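Notes from the two-armed bench

September was mostly spent collecting demonstrations for the small-object task at Menov, and I said I would write up how it went. I have left out the training side, which is someone else's job and not finished anyway.

The short version of the setup is that a person drives both arms and hands remotely, the robot records what its joints do along with what its head camera sees, and each attempt is saved as one episode. We want 400 good episodes for this task. A good episode is one where the operator does what the prompt says, in a sensible order, without long pauses. Everything else gets marked and put in a separate folder.

For props we use ordinary things. There is a grey cloth laid flat as the working area, a brown cup at the back, a pair of scissors with yellow handles, a few bits of thin plastic and foil, and tissues. None of it was bought from a robotics supplier, and I would recommend the same to anyone starting out. The black curtain behind the table took an afternoon to hang and I wish we had done it on day one, as the earlier episodes have half the office in the background. 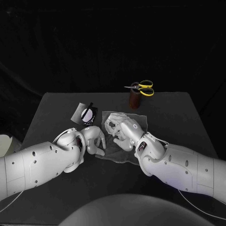 Tissue in the right hand, scissors still across the top of the cup.

Tissues are harder than they look. The hand has no trouble closing on one, but the tissue folds differently every time and the operator can't always tell from the camera view how much of it is held. I tell new operators to come down from above, close slowly and wait a moment before lifting. The wait adds a little to each episode and I was worried the model would learn to dither, so we agreed on one short pause and no more.

We had a longer discussion about starting positions. The Plavow tool, which we use for sorting and labelling, lets you plot where each object was when the recording began. When I looked at the first batch, the cup was in nearly the same place in all of them. We had been tidying the table between attempts out of habit. Now there is a printed list of layouts next to the bench, 15 of them, and the person resetting the table works down it in order. It is dull but the plots look much better.

Anything that needs both hands at once takes the most practice. With a single arm you can stop, think and carry on. With two, the operator has to keep one hand still while moving the other, and most people let the still hand drift. 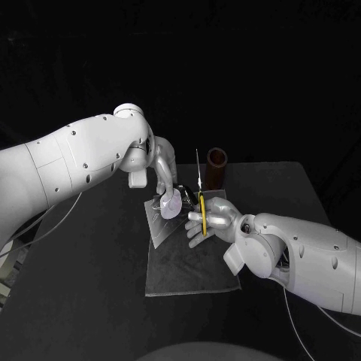

I drifted badly in my first week. What helped was resting my left elbow on something solid and only thinking about the right. Another operator does it the other way round, and her recordings are smoother than mine, so I don't think there is a correct method. We keep both styles in the set. I did ask whether mixing them would confuse the training and was told it should be fine as long as there are enough of each.

Sessions are capped at 60 minutes per operator. We tried longer ones and the last part was always poor — missed grasps, hurried releases, cables not checked before a reset. The cables from the arms need a look every time, so that is now a line on the reset sheet too.

The scissors have their own set of prompts, and passing them between the hands is the one I would most like to get right. 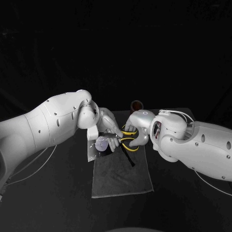 4 min read

With a handover, both hands are on the object for a while and it isn't obvious from the recording when one has let go. We label that moment by hand in Plavow. Two people label each episode, and if they differ by more than 6 camera frames it goes back for a third look. I expected this to be rare, but the scissors cause more third looks than everything else together, mainly when one hand loosens its grip without moving away.

Next month I want to add a second cloth in a different colour and move the lamp, because the whole set so far was recorded under the same light. I also need to rewrite the prompt that says "tidy up", as every operator reads it differently. If you collect this sort of data and have a better way of marking handovers, please leave a comment.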